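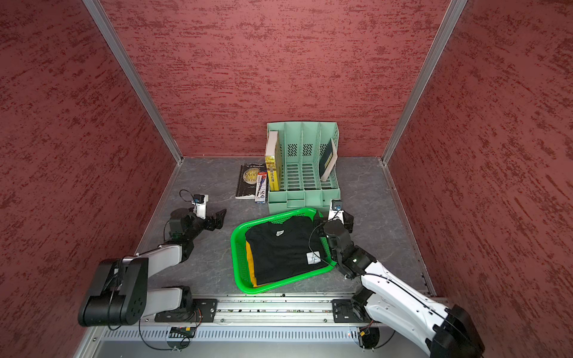 Pranitz

Search this site Go

Fall webworms in a young pecan, do I need to spray?

I have a pecan about 12 feet tall that I planted three years ago on the south side of the lot. Last week I found two webs at the ends of the upper branches, each one maybe the size of a football, full of pale hairy caterpillars. The leaves inside are eaten down to the veins. My neighbor says burn them out with a torch on a pole. I'd like to avoid that, and I'd like to avoid spraying too, since there is a bed of zinnias underneath and it has bees on it from about nine in the morning on. Will the tree be hurt if I leave them alone? It put on good growth this year and I water it every ten days or so.

Drekico

Don't burn them. The flame does more damage to the bark than the caterpillars do to the leaves.

Those sound like fall webworms. They feed late in the season, when the leaves have done most of their work for the year, and a healthy tree leafs out normally in spring. On one as small as yours I would still do something if the webs spread to a third of the branches or more. Take a long stick with a nail in the end, poke it into the web and twist. Once the web is open, wasps and birds can get in. Whatever comes down goes in a bucket of soapy water. Early or late in the day is best, when more of them are inside.

If you have to spray, use Bt. It only works on caterpillars that eat it, so it has to get on the leaves right next to the web, and it works best while they are small. Keep it off the zinnias if you have swallowtails or other butterflies around.

They spend the winter as pupae in the leaf litter and loose bark, so rake under the tree before December.

Hakala

we get these every year, I have almost 400 trees and I quit worrying about it. I just clip the end of the branch off if I can reach it. lost one tree in all that time and that was borers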